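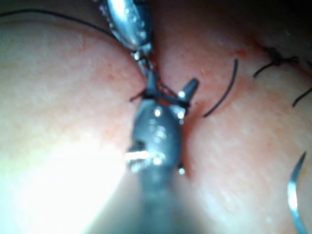 Graciela Herrera's note on the last entry was that we keep blaming the knot when the bite is the problem, and could somebody please write down the bites for once. Fair. So bites are in here, at least for the second half of the session.

June 11, 2026. Suture bench, pads from the Prelby box, lot 2182. Two rounded halves with a shallow crease between, closing along the crease. Same layout as last time so the numbers can be put side by side.

Setup notes, quick. Pads out of the fridge well before start, lids off. Pulled the left half 4 mm off the block on the first pin because I pinned it too far out, redid it. Do not pin into the outer edge, it creeps. The Gaete block holds better than the old foam but the screws want checking, one had backed out and the whole thing rocked when I leaned on it. Tightened. Put thread lock on the list.

Thread: black braided, Dranix, the cheap spool. Stiff off the reel and it remembers the reel. Ran a length through damp gauze before cutting, helped with the curl. Cut tails long on purpose, planning to trim all at the end. Bad plan, see below.

First run. 5 interrupted stitches, top to bottom. One and two fine. Three, took too shallow a bite on the right side and the edge rolled under when I snugged it. Looked closed from the top, wasn't. Went back in with the probe and it went straight through underneath. Cut and redid. Four ok. Five, tail from four got picked up in the throw and I tied it in. Had to cut both. So really 3 good ones out of the first run, if I'm strict, and I am being strict because G. reads these.

Bites, second run, measured from crease edge with the little rule:
1: left 5, right 5. Sat flat.
2: left 5, right 4. Slight step, left high. Acceptable.
3: left 4, right 4. Flat, but the pad started to tear at the hole on the second throw. Pad or tension? Don't know.
4: left 5, right 5. Flat. Best one of the day.
5: left 5, right not measured, forgot, sorry

So 5 and 5 for now on this pad. Wouldn't go to 4 unless the tension comes down a good bit. Graciela is right about uneven being worse than small, stitch 2 looks worse than 3 even though 3 is the one that tore.

Knots. Surgeon's first throw, then two singles, opposite directions. The first throw slips if I let go of the long end to find the short end. Every time. What worked: keep the long end low and close to the surface, don't lift to look. Lifting pulls the near side up out of the crease and then the whole loop is loose by the time the second throw comes down. Short end wants to be shorter than feels right. When it's long it falls back into the crease and I end up fishing for it between the halves, which scuffs the surface.

Loose ends. Leaving all the tails until the end was meant to save time and didn't. By the third stitch there is black thread everywhere and I can't tell which piece is live. Trim after each one. Also pick the offcuts OFF the pad, don't just sweep them to the side, they stick and come back.

Timing. 107 seconds for stitch 4 of the second run, needle in to trimmed. Didn't time the others properly, stopwatch was running through the whole of the redo on the first run so that number is junk. Do not put it in the sheet.

Pads generally. Prelby ones feel closer to right than the Clikden ones, the Clikden skin is tougher and forgives a bad bite, so you don't learn anything from it. Prelby tears if you are heavy handed. Annoying but more useful. Surface gets tacky after a while, misted it a couple of times. Too much mist and the forceps skate.

Things to do
- thread lock for Gaete block
- more gauze, we are on the last packet
- ask Clikden if the thinner skin is stil available or discontinued
- mark 5 mm either side of the crease with the skin pen before starting, one pad only, see if it bleeds into the surface
- second rule, the good one has gone walking again

Next session: same lot, same thread, 5 and 5 all the way down, trim as you go. Then one pad at 4 and 4 with a lighter first throw, to settle whether 3 tore from the bite or from me. If it tears again in the same place try the softer spool before blaming the pad.

Used pads are bagged and labeled on the second shelf. Keep run two, stitch 3, Graciela wants to see teh tear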